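From: list member in Plaveck
To: Gulyás Bakers mailing list
Date: 8 March 2018
Subject: Re: rye starter gone sluggish

> My starter used to double overnight and now it barely
> stirs by breakfast. I feed it the Tresto dark rye, same
> as ever. Should I throw it out and begin again?

Oh please, don't throw it out just yet! Mine sulked for most of a winter and I was very close to giving up on it, and I'm so glad I was stubborn. A kitchen that feels fine to us can be chilly for a starter – mine sits on a shelf over the stove now and is much livelier.

I'd try a few days of smaller, more frequent feedings. Keep back a spoonful, stir in fresh flour and lukewarm water, and leave it thicker than you think it ought to be. For my usual loaf I go with 470 grams of flour, 126 of them rye, and I don't bake until the starter smells fruity again (the sour paint smell means it's hungry, poor thing).

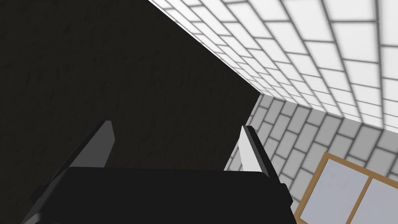
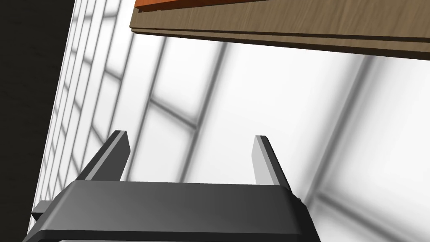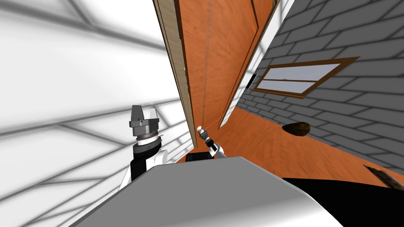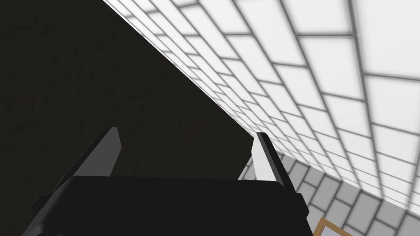
Simulated views; the door is in the third.

As for flour, I did switch from Tresto to the Stunine whole rye last August and liked it very much, though it drinks more water and the dough gets sticky. Wet your hands and be patient with it. I bake at 400 in the covered pot and take the lid off near the end, when the kitchen starts to smell wonderful.

Do write back and let us all know how it's doing – and if it really has given up, I'll happily mail you some of mine, dried.

Warm wishes from Plaveck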